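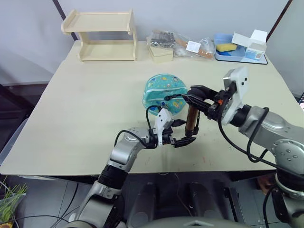
Could we please have more things that roll, one of the mums wrote on the very first feedback slip, and fewer jigsaws, as they have got jigsaws coming out of their ears at home and what her two really want is something to chase down the hallway.

Sep 4, 2024
By Hrvoje Nedeljković

So I thought I'd start with her this time, because that slip changed what we spent your money on over the summer. For anyone at Givden who hasn't followed us from the beginning: the Prulthorpe toy library lends out toys for three weeks at a time, free to join, 60p a toy if you can manage it and nothing if you can't. This report covers the second half of the grant.

The numbers first. We made 241 loans between the start of spring and the end of August, to 68 families, and 12 of those families had never borrowed from us before the summer holidays. I had told you to expect fewer than that, so I'm very pleased! Most of the growth is balls, push-along things and anything to do with water. The jigsaws have hardly moved. I've offered the bigger ones to the playgroup at Arain and they'll collect them when they have shelf space.

On the balls. We bought them in three sorts (foam, plain rubber and the printed ones), and the printed ones go out the moment they come back in. The teal basketball with the space pattern is the clear favourite. Children ask for it as "the rocket one", and I've had to put a waiting list inside the cupboard door, which I never thought I'd write about a ball. We could do with a second, though the same pattern seems to be hard to find now and I'd rather not pay silly prices for it.

The trouble with lending balls is air. They go out firm, they come back any old how, and a soft ball is a sad thing to hand to a four-year-old who has waited a fortnight. In June I was checking them by dropping them on the floor and hoping for the best, and we had two families bring one straight back. So every ball now gets a proper squeeze on the checking table before it goes on the shelf. Thumbs in along the seam, press hard, let go, see how quickly the fold comes out. If it stays dented it goes in the pump box. It takes next to no time and I wish we'd done it from the start.

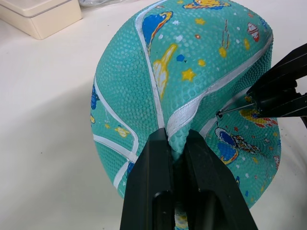
Squeeze check on the space ball, folded up along one of its white seams.

The second thing we look at is the print. Seams and folds are where a pattern tends to wear first, so we look over the planets and the little rockets and write down anything that has started to flake. I don't mind a faded planet. I do mind bits of paint coming off near a toddler's mouth, and anything that flakes comes off the lending list until I've had a good look at it. We've only lost one ball that way, a red one that was old when it was given to us.

The checking table itself is doing fine. It's the long pale one against the white wall, and it has a few scuffs and specks on it by now, but the top wipes down well and the light on it is good enough to spot a split seam. You paid for it out of the first instalment and I think it's been the best buy of the lot (I know I said that about the shelves last time). I've stopped people leaving their mugs on it, mostly.

Small pieces are still my headache. Anything that belongs to a set now has a card with a drawing of each part, and we lay the parts out against the card when the set comes home. It's slow on a busy morning. Parents have been very patient, and a few have taken to laying things out themselves while they wait, so next I want to get the cards laminated and put a second set on the side table for them.

What hasn't gone to plan: the evening opening. We tried it through July and hardly anyone came, what with the good weather, and I can't blame them. I'd like to try again in October when the nights are drawing in, on the same budget, as the hall has agreed to carry the unused hours over. Please let me know if that's a problem at your end.

The repair afternoon with the Unov tenants' group is still on, only later than I'd promised. They want to do wheels and axles, I want to do ball valves, and I expect we'll do both badly to begin with and then get better at it.

What's left in the pot is for a new pump with a gauge, spare needles, the laminating and the hall. I'll send the receipts on separately once I've found the one for the foam balls.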